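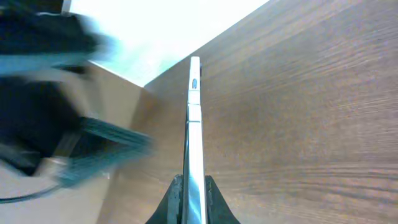
How many demonstrations of one task do we need before the student policy is worth training?

For the phone task we decided on 36 good ones per starting position. Fewer than this and the arm only learns to go to the middle of the table and wait there.

Home | Projects | Notebook | Equipment booking | Contact
Print this page | E-mail this page

Plarnside Robotics Course, Group Notebook
Beluna project, table task, entry for April

Started at 9:20. I write this entry in the same evening, so the details should be correct, but please fix me if you remember something differently.

The plan for the day was the phone pick-up and the cable task. We left the cube stacking for later, as the cubes are too easy now and the numbers from them make us look better than we are.

First I checked the calibration. The Luo script gave an error of 2 mm on the first run, and after I tightened the screws of the left mount it gave the same 2 mm, so the screws were not the problem. I suspect the zero position of the wrist joint. I did not change it today, because then all the older recordings would not fit with the new ones. We should discuss this before the next round. My opinion is that we should keep the wrong zero until the end of the course and only write it clearly in the report.

Then the phone. The task is simple to say: approach from above, close on the two long sides, lift, put down. The difficulty is the height. A phone is very thin, and if the fingers stop a little too high they close on air, and if they go too low they press on the table and the controller goes into protective stop. In the morning I had 11 protective stops, all of them from going too low. After that I changed the way I approach:

- go down slowly until the fingers are beside the phone, with the gap fully open
- wait one second
- close with low force
- lift straight up, no rotation

The waiting second is important for the training data. Without it the closing starts at a different height in each recording, and the policy learns something in between — this we saw already with the spoon.

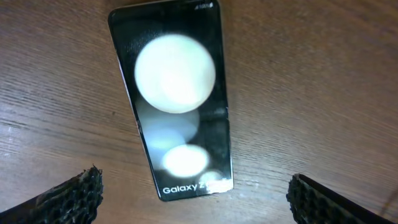

The other thing with the spoon was that we always put it in the same direction. I don't want to repeat this mistake, so for the phone I turn it a little between the recordings, and each ten recordings I turn it a lot. The screen stays on during all of them. I asked myself if a bright screen is bad for the wrist camera, and probably it is a little bit, but in a real home a phone will also be lit sometimes, so I leave it in the data set.

Storage: the folder on the Jadura disk has now 929 recordings from all groups. Many of them have no label. Please, when you finish a session, write the task name and the result (ok / failed / not sure) immediately. I spent almost one hour after lunch guessing what other people did, and for a part of them I could only write "not sure".

Afternoon was for the cable task. It went slower. The thin cable is hard to see in the wrist view when the arm moves fast, everything becomes a brown smear, and then I have to stop the arm and look with my own eyes. I reduced the speed limit to half. The recordings are now longer but I can see what I do. I also tried to record with the higher frame rate, but the recorder program dropped frames and I went back to the old setting.

Note for the report: we have to say which recordings were made before the speed change. I put the word "slow" in the file names of the new ones.

Open questions:

1. Wrist zero, see above. Keep or correct?
2. Do we count a recording as ok when the object is lifted but put down crooked? I counted it as ok today.
3. Should the failed recordings stay in the same folder? The Beluna training script ignores them, but only if the label is written exactly "failed" with small letters. 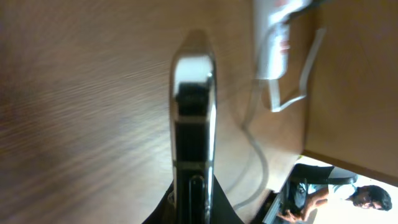
For the next session

- Run the calibration twice before touching any screw, and write down both values.
- Phone: second starting position, nearer to the table edge.
- Cable: continue with half speed. Try a grip closer to the plug end.
- Copy the new recordings to the Jadura disk before shutting down the computer — last time the copy was interrupted and I had to start it again in the morning.
- Bring the short hex key back to the drawer. It is in my bag, sorry.

Finished at 17:40, arm parked and power off.

Contact the course office | Copyright Plarnside Robotics Course | Back to top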